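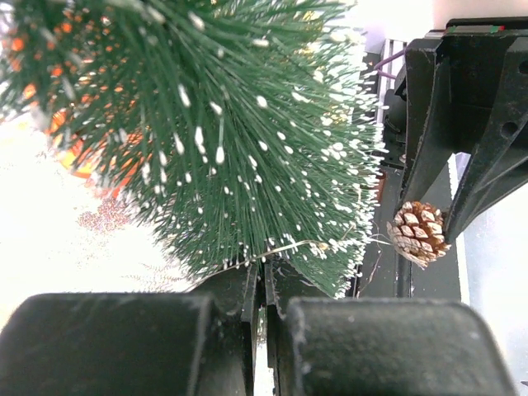 Small Trees, Winter Gallery

Welcome to our gallery of small Christmas decorations. It was started by Despina Tomić and me when we both lived in Prunton, in flats where a real tree could not stand without blocking the door. Since that time we keep only small things: trees for a shelf or a windowsill, little ornaments, ribbons, and the boxes in which all of this sleeps from January until the next winter.

We update the page once in a year. The last update is from November 2024.

The little tree with snow

Dark green bristles, straight and dense, with small white flecks that look like snow. The white is strongest at the tips, so the branches finish almost in a fringe.

Some of the bristles are bent, and the outline is a little shaggy. I like it so. Despina would comb it with her fingers for half an hour, and I have asked her kindly to leave it in peace.

There is also some orange behind the branches. Red is the usual colour with dark green, but orange is warmer in my opinion, and it goes well with the white.

About artificial snow

Several visitors wrote to us with questions about the snow on such trees, so I put the answers in one place.

The white flecks should not be washed. I tried it once with an older tree, in May, when I had time and the weather was good for drying. The water became white and the tree became only green. Now I use a soft, dry paintbrush and go from the middle of the tree to the outside, slowly, over a sheet of newspaper. A few flecks always fall. It is normal.

For the storage, please do not press the tree into a box which is too short. The bristles remember the shape of the box for a long time. Sebastián Jara, who sends us very good letters from Hondotov, rolls his trees in baking paper and stands them upright in a tall tin. I have copied this from him and I am satisfied with the result. Plastic bags are less good, the flecks stick to the inside.

If the branches are already bent, you can hold them for a short moment over warm steam – not near, and not with the snowy part – and then pull them gently to the outside.

Glitter

We do not recommend loose glitter together with a small tree. It goes everywhere, and we still find it in the summer between the floorboards. Despina does not agree with me in this point and asked that I write it down.

Send us yours

If you have a small tree at home, you are welcome to write to us. Please tell us how tall it is, where it stands and how long you have it already. Trees under 24 centimetres are especially welcome, as we have very few of them. We answer to every letter, but in December it can take up to 2 weeks.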